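Shared breakfasts are back at Ellard House

The long-running shared breakfast at Ellard House is back, and the people behind it could hardly be more pleased! After a quiet summer, the downstairs kitchen on Farquharson Road opens again to residents on all floors from Friday, November 6, 2020, with the kettle on from seven and no need to book.

It's a simple idea and a lovely one. You bring down your own mug and whatever you fancy eating, sit at the dining table for as long as you like, and wash up what you've used before you go. There are plates and bowls in the cupboard for anyone who turns up without, and the big fridge is free for everybody's milk, butter and leftovers (names on lids, please). The house fund has put 73 pounds towards bread, eggs and tea to get things going, and the Zandilia bakery round the corner has promised a bag of rolls every week until the end of December.
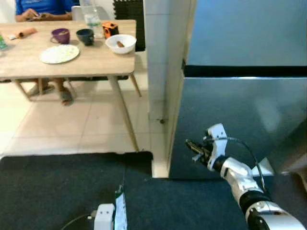

Telma Ledesma was hoping the later finish would stay, as she comes off nights at the Zeser depot and never used to make it down before everything had been cleared away. Toast on your own upstairs isn't the same, she added, and she'd happily do the washing-up for the whole table if it meant a proper sit-down and a chat.

She'll be glad to hear that it has stayed: breakfast now runs until 11, and there's no rush to leave even then. Seats are kept to 5 at a time for the moment, so if the table's full, have a wander and try again in a bit.

A recipe swap is starting up alongside it, which is great news for anyone bored of cereal. Write yours on a card and leave it by the bread bin. Sausages, porridge, something your gran used to make, all of it's welcome, and the first few will be cooked at the December breakfast.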